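Fine dust keeps coming back after I sweep, what am I doing wrong?

Asked 1 July 2022 in Cleaning & Floors
11 replies, showing best 2

We moved into a place with old tile in the kitchen and I swear I sweep it every single night. By breakfast my socks are gray again! There's always that skinny line of dust the pan won't pick up, and I just end up chasing it backwards across the room. I bought a new broom (a Drerar, 20 bucks) and it's the same story. Do I need a vacuum or what?

Best reply

Oh, the line! I fought with it for years. Wipe the lip of the pan with a damp paper towel first so the dust sticks, then turn the pan a quarter turn each pass and use short little strokes. 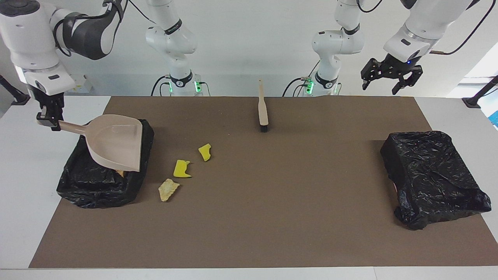

Chun-hung Shih

Empty it slowly, too. Get the scoop right down in the mouth of the bag before you tip it, and don't bang it on the rim like I used to, or half of it floats back out onto the floor. I like a long handle for this (my knees are not what they were). And check under the stove, mine was feeding the whole kitchen.

2 people found this helpful

Another reply

just get a vacuum, brooms only move it around. my sister has a Cernix and likes it, no idea about tile though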